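4.2 Planification de l'empilement et gestion des contacts

Le planificateur tourne en deux étages. En haut, une recherche sur graphe d'états symboliques (qui repose sur qui, quel bras tient quoi) ; en bas, un optimiseur de trajectoire à horizon glissant, replanifié à chaque observation. L'étage haut ne connaît pas la géométrie fine — il manipule des relations. C'est l'étage bas qui refuse une action infaisable et renvoie le motif du refus : collision du coude avec la table, butée articulaire, prise instable. Le motif est ensuite traduit en contrainte et la recherche repart de là, sans tout jeter.

Implémentation : module Climano, écrit par S. Ammann et A. Annan, branché sur le bus de messages Trirnix. Budget de calcul fixé à 40 ms par appel de l'étage bas. Au-delà, on garde la dernière trajectoire valide et on ralentit. Choix discutable (voir 5.3), mais simple à vérifier.

Les blocs en mousse posent un problème que les cubes rigides ne posent pas. La mousse se comprime sous les doigts, donc la pose du bloc estimée avant la prise n'est plus la bonne pendant la prise. Un modèle rigide prédit un contact trop tôt, le contrôleur croit avoir posé, ouvre la main, le bloc bascule. Nous ajoutons donc à l'état un scalaire de compression par bloc, estimé en ligne à partir de l'écart entre ouverture commandée et ouverture mesurée. Pas de modèle éléments finis : trop lent, et les paramètres matériau auraient dû être identifiés bloc par bloc.

Côté perception, la segmentation fournit un masque par instance et une pose 6D avec covariance. Deux cas difficiles. D'abord l'occlusion par la main elle-même : pendant la dépose, les doigts cachent une partie du bloc supérieur, et la covariance explose précisément au moment où l'on en a besoin. Ensuite les appuis obliques. Un bloc penché sur son voisin n'a pas de relation « sur » nette, et la version initiale du graphe oscillait entre deux états d'une observation à l'autre. 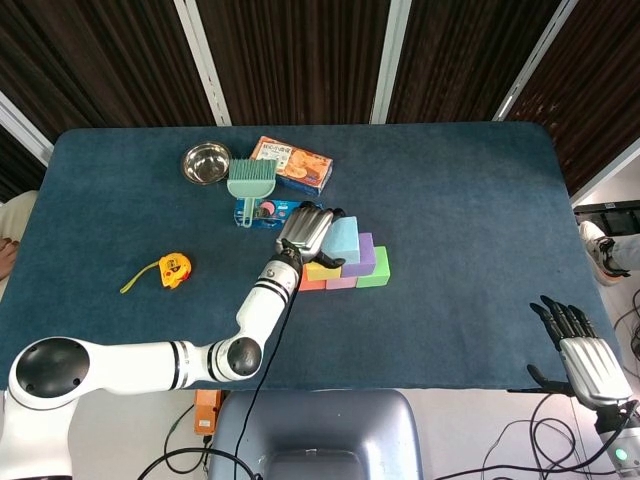 Pour le premier cas, on gèle la pose relative bloc-main dès la fermeture et on propage par cinématique directe ; la vision ne sert plus qu'à recaler les blocs du dessous. Pour le second, une hystérésis sur les relations d'appui : une arête n'est crée ou supprimée qu'après confirmation sur plusieurs observations consécutives. Fenêtre trop courte, le graphe oscille. Trop longue, la chute d'un bloc est vue en retard et le bras continue son approche vers une pile qui n'existe plus.

Les objets distracteurs (bol en inox, brosse, emballages, mètre ruban) restent sur la table et ne sont jamais des cibles. Ils entrent dans la carte de collision comme enveloppes convexes, gonflées d'une marge fixe. Le bol est le plus pénible : le rebord poli renvoie la lumière, la profondeur y est trouée, l'enveloppe change de taille d'une observation à l'autre. Correctif — union temporelle des enveloppes, remise à zéro seulement si l'objet bouge. C'est conservateur, on perd un peu d'espace libre au fond de la table.

Coordination des deux bras : un seul bras actif à la fois dans la zone de pile, verrou géré par l'étage haut. L'autre attend en posture de garde. Une variante avec mouvements simultanés a été écrite par M. Rondonuwu (branche Asante), non retenue ici, les interblocages n'étant pas tous résolus. Les câbles ne sont pas modélisés. On se contente d'une borne sur la rotation cumulée du poignet, ce qui suffit pour les séquences considérées mais interdit certaines reprises qui seraient pourtant plus courtes.

Réglage des gains en simulation sur 3,000 épisodes sous Trukodbridge, puis 60 essais sur robot réel, mêmes gains, sans réajustement. La raideur de contact simulée est tirée aléatoirement à chaque épisode ; sans cela l'estimateur de compression sur-apprend une seule mousse et sature dès le premier changement de bloc. Les échecs sont étiquetés à la main par N. Mudgway et Y. Nutsugah selon trois classes : perception, planification, exécution. En cas de désacord, l'essai est rejoué depuis les journaux et la première cause dans l'ordre chronologique l'emporte. Le détail par classe est donné en section 5.1, avec les courbes de compression pour les essais où la main a été ouverte trop tôt.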